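Marking Out a Counter or Table with Masking Tape

Skomitz Kitchen Notes
Demetrius Szabo, 18 January 2020

A taped grid gives every item on a shared work surface a fixed place. The method below suits any flat top that can be wiped clean.

Materials
Blue masking tape
Tape measure
Pencil
Damp cloth and dry cloth

Steps

1. Clear the surface. Wipe it with the damp cloth, then dry it fully. Tape laid over grease will lift at the ends.

2. Measure the largest item that has to sit inside a cell. Add 10 mm on each side. For a plate 238 mm across, this gives a cell width of 258 mm.

3. Mark the positions of the vertical lines in pencil at the front and back edges.

4. Lay the vertical strips first. Fix one end, pull the tape just taut, and lower it onto the far mark. Stretched tape creeps back and wrinkles.

5. Lay the horizontal strips across them. Press each crossing down with a thumb.

6. Stop the tape on either side of any appliance that stays in place. Do not run it under the base of an electric pot or similar item.

7. Set out the plates and appliances and check the clearances. 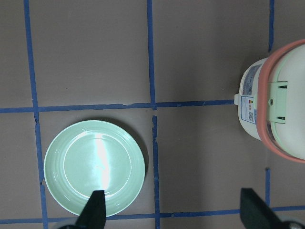

Cells do not have to be equal. A wide cell for a plate can sit next to a narrow one, provided lids can be opened and cords do not cross a plate position.

Maintenance

Replace a strip when it tears or frays. Cut out the damaged length with scissors after lifting it, and overlap the new piece by 10 mm. In July, or in any warm room, check for adhesive left on the surface and take the tape up sooner. Peel slowly, at a low angle.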